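The Toom pink knit from Gellow

I've sold a fair few knits through this little shop, and Toom is the one I keep nicking from my own stock (sorry!). It's a proper soft pink, warm enough for a draughty landing in August and easy to bundle up small when you want it out of the way. The yarn comes from the Hustbridge mill, spun in small lots, and I've got 24 in this batch.

Folding is dead simple. Lay it flat, sides in, then halve it and halve it again, and don't fuss over the edges. I leave mine on the office chair by the wardrobe most mornings, ready to grab.

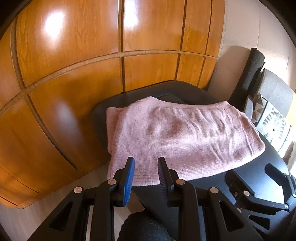
Pink, folded, on the desk chair.

Mind you, I'm not a tidy person, and most of the time it gets dropped on whatever's nearest. I rather like it that way too – you get the fine smooth knit, then some ribbing, then a thick bumpy band that I can't stop fiddling with when I'm on the phone.
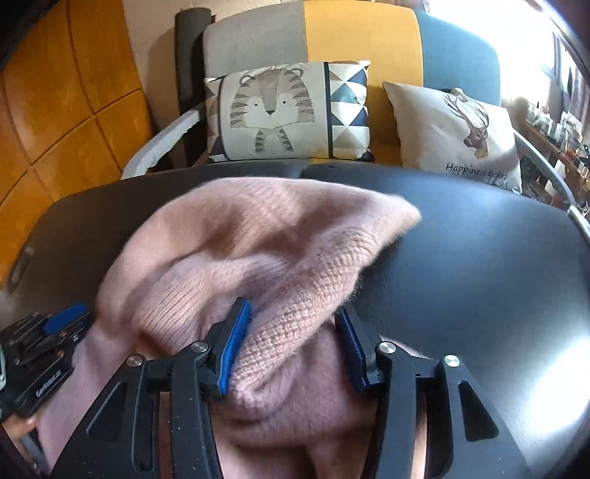

Washing next, as I always get asked. Cool wash, inside out, with a small capful of Zavum wool soap, then dry it flat on a towel. Please don't hang it up wet or it'll grow on you, and I mean that literally! Mine's had 11 washes and I'm still very happy with it. If it bobbles a bit, a cheap knitwear comb sorts it out in a few minutes.

Item no. 272
Colour: pink
Made for: Gellow
Care: cool hand wash or wool cycle, dry flat
Dispatch: within 3 working days
Returns: fine by me if it's unworn, just pop the order slip back in the bag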